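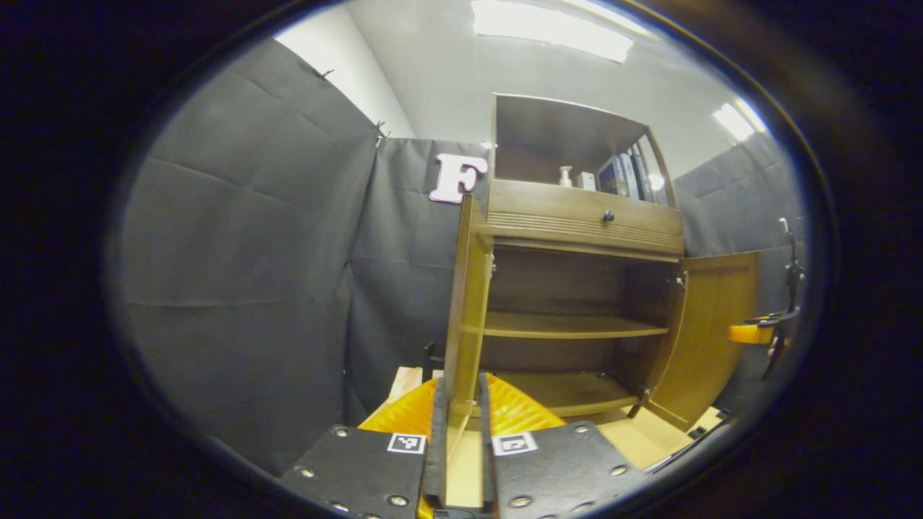
Yeoman asked whether the Buker gripper pair could be used on cabinet doors as well as tabletop objects, and said their own attempts had stopped at the hinge side, where a single tool leaves no way to work both doors.

Doors are a standard task for the pair. Each order covers two hand-held grippers, so one person can work a left and a right door in the same session.

What you get
Two hand-held grippers with two fingers each
Printed square markers, fitted
One camera per gripper, with mount
Tellari recording software, one seat
Price: $2,655 per pair. A single gripper is $1,837.

Fingers
The fingers have dark gripping pads with ribbed orange pieces behind them. Check the pads every 3,000 closures and replace them in sets – mixed old and new pads close unevenly.

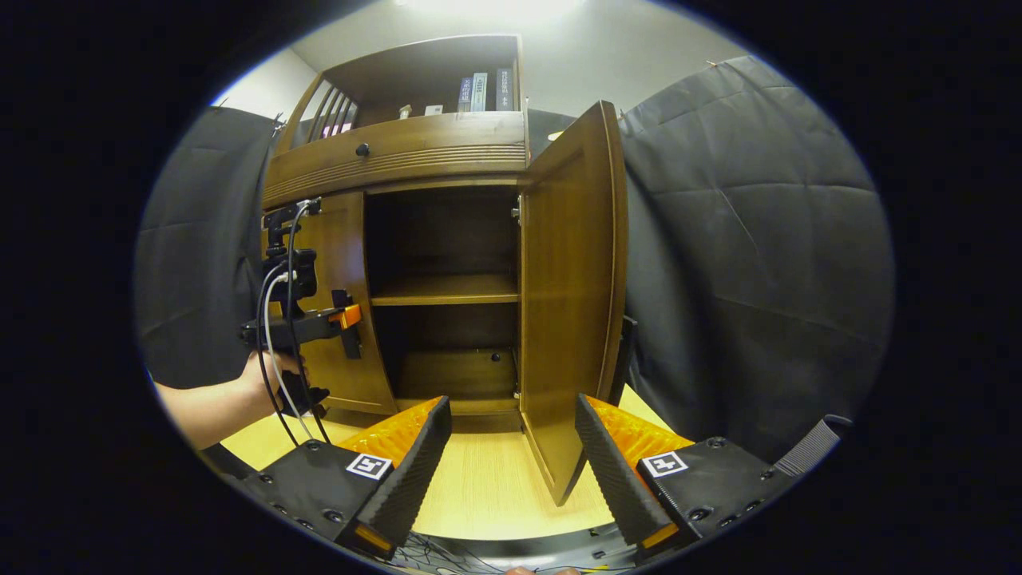 Ordering and support
Pairs ship from our Brunside warehouse. Orders placed before the end of December have all gone out, and new stock is available from January 2018. Spare pads are part no. 306 and come in a bag of four. Markers can be reprinted from the file on the Tellari disk – print at full size on matte paper.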